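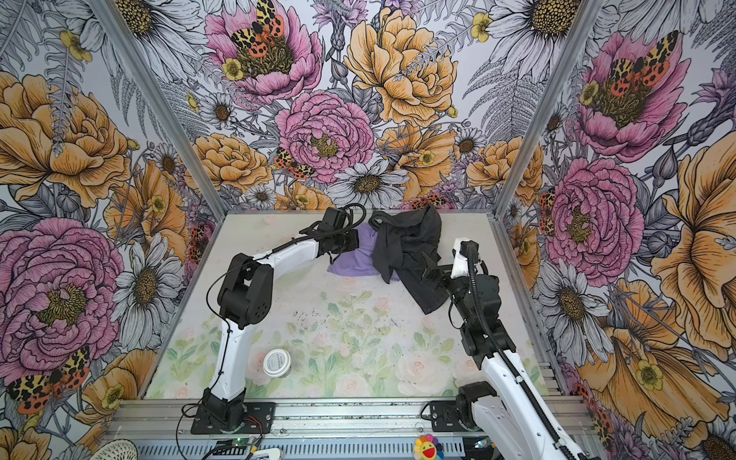

3. La prenda que espera: ropa intermedia y contabilidad doméstica

Toda encuesta sobre el trabajo del hogar parte de una ficción tranquilizadora: la ropa está limpia o está sucia. Nuestros informantes, consultados en su propia cocina y con la cafetera al fuego, tardaron muy poco en desmontarla. Entre el armario y la lavadora existe un tercer estado, con geografía propia (la silla, el radiador apagado, el pie de la cama, la bicicleta estática comprada en octubre) y con una jurisprudencia que ya quisieran para sí algunos códigos civiles. Lo llamaremos aquí ropa intermedia, a falta de que alguien proponga algo menos feo.

La ropa intermedia plantea un problema de medida. El cuaderno de tareas que Warraich diseñó para la primera fase preveía tres casillas: lavar, tender y doblar. De los 24 hogares participantes, 18 añadieron a mano, en el margen, una cuarta categoría. Las denominaciones recogidas van de «mover» a «ya veremos», pasando por un «montón B» que su autora se negó a definir. Los seis hogares restantes no anotaron nada, dato que Ellis interpreta como ausencia de ropa intermedia y Warraich como ausencia de bolígrafo.

La discrepancia tiene consecuencias. Si mover un montón de la cama a la silla cuenta como trabajo, las horas semanales dedicadas a la ropa aumentan en todos los hogares de la muestra. Si no cuenta, debemos explicar por qué quienes lo mueven acaban tan cansados. Hemos optado por contarlo, con una ponderación menor que la del planchado, y remitimos al anexo a quien desee discutir el coeficiente. Lo hemos discutido ya bastante entre nosotros.

Figura 2. Dos camisetas arrugadas, de tonos lila y negro carbón. El color no interviene en la codificación.

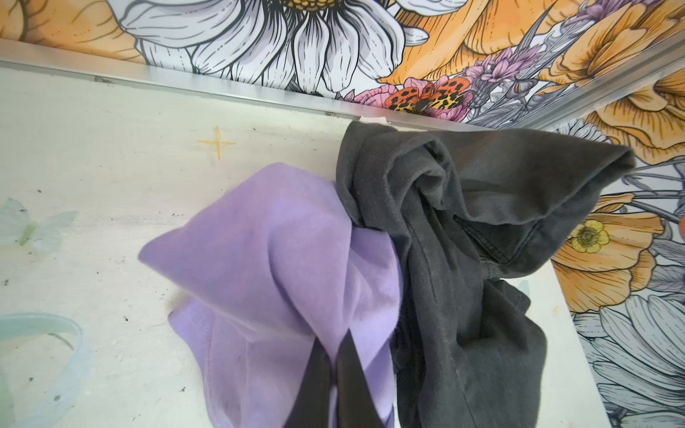
Última modificación de esta página: octubre, 18:24 h

3.1. El doblado como declaración

Doblar una prenda equivale a certificar su estado. Una camiseta doblada queda limpia a todos los efectos, aunque quien la dobla sepa perfectamente que la llevó puesta el día anterior. De ahí la resistencia que observamos a doblar nada que proceda de la silla: hacerlo compromete. «Si la doblo, ya es verdad», nos dijo una participante de Burell, y no encontramos en la bibliografía una formulación mejor.

Los hogares de Weltia, con pisos más pequeños, doblan antes y con menos escrúpulo. Habíamos previsto lo contrario en la propuesta de financiación, con un gráfico muy bonito. La explicación más sencilla es que un montón de ropa en una habitación estrecha termina por ocupar el único sitio donde sentarse, y la necesidad de sentarse precipita el veredicto. El efecto se debilita donde hay sofá.

La ropa deportiva merece mención aparte. Las prendas Trivosport que aparecen en los cuadernos se lavan tras cada uso cuando se emplean para hacer deporte y casi nunca cuando se emplean para todo lo demás, que es lo habitual. Una misma camiseta puede así recorrer dos circuitos distintos según el domingo de su propietario. Hemos renunciado a tratarla como una sola unidad de análisis.

3.2. Quién decide

En los hogares de dos adultos, la clasificación rara vez es unánime. El procedimiento más frecuente es olfativo; el segundo, la autoridad. Ambos miembros de la pareja declararon, en cuestionarios separados, ser quien decide en la mayoría de los casos, resultado aritméticamente incómodo que la literatura sobre tareas domésticas conoce bien y que aquí nos limitamos a reproducir con fidelidad.

Las entrevistas suman 2.000 minutos de grabación, una parte apreciable de los cuales corresponde a parejas que descubren delante de nosotros que no comparten criterio sobre los vaqueros. Estos intercambios se transcribieron completos, salvo en 2 casos en que se nos pidió apagar la grabadora. Los vaqueros se excluyeron del modelo principal por falta de convergencia, en todos los sentidos.

La sección siguiente aborda los calcetines desparejados, cuyo tratamiento exige otro tipo de estadística.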